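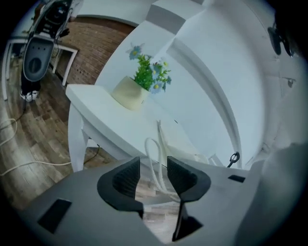 Reading room at Kilora house opens again with donated furniture

Travimcombe, July 21, 2020

The small reading room on the ground floor of Kilora house is open again for residents, after 19 days of painting and cleaning. The walls are now white, and the old carpet was taken away, so the wooden floor can be seen again for the first time in many years.

Most of the furniture was given by families in Travimcombe. The residents' group asked for help in a letter to 68 homes, and the answer was bigger than expected. One of the first gifts was a white table with a glossy top, which came together with a cream-coloured pot of artificial flowers, light blue with yellow centres.

"We discussed real plants also, but the room will be closed at many weekends and they would suffer," said Jitendra Saxena, who made the plan for the room. "My wife prefers the real ones and she has told me this several times. But the blue is a cheerful colour, and people like to sit near it."

The work cost less than the group had feared. Paint was bought at a reduced price from Funden, a hardware shop in the same street, and the painting was done by residents in the evenings. Some small jobs are still waiting. The cables need to be fixed in a tidy way, and a second lamp is ordered for the corner where the light is weak in the afternoon.

Mwangi Makokha, who lives on the second floor, comes to the room to write letters and to study for an accounting course. He said that his own flat is noisy during the day and he had missed having a quiet place in the building.

"At home I have the kitchen table, and on the kitchen table there is always somebody's lunch," he said. "I would be glad if we could have one more chair with a soft seat. The rest is very good for me."

For the moment, only 3 persons may use the room at the same time, and visitors are asked to wipe the table before they leave. The key can be collected at the entrance desk. Books for the new shelf can be left at the same desk, but the group asks people not to bring magazines or school books, as there is no space to store them.

The group will meet in December to decide about the opening hours for next year.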